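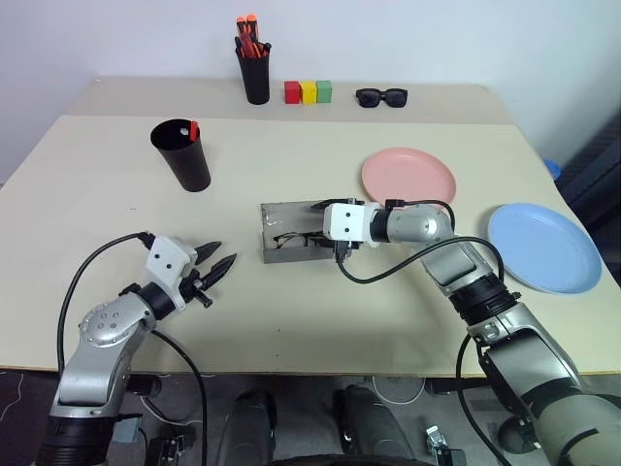 Notes by Kumiko Koyama, Office Ergonomics, Unit 6

Glare and desk lighting

Most complaints about a new desk turn out to be complaints about light. Before changing a chair or a screen, sit where the worker sits and look at the walls and the work surface.

Light falling on a surface is measured in lux. A corridor may get by with 200. Close inspection work can need 2000. General desk work sits between the two, and older workers usually want more of it.

Pale, plain walls send light back into the room, so fewer lamps are needed. A glossy desktop does the same but in one direction, and that direction is often the eyes. Matte finishes are safer. 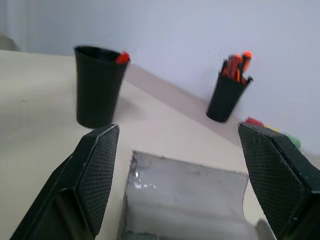

Direct and reflected glare

Direct glare comes from a lamp or window in the field of view. Move the desk side-on to the window, or fit a blind. Reflected glare comes off a screen or desk – tilt the screen first, then try moving the lamp.

Reading for next week: Halász, chapter on task lamps. Bring your lux readings from two desks, one near a window and one away from it.

Questions to Guilan Ye, Room 547 | Back to top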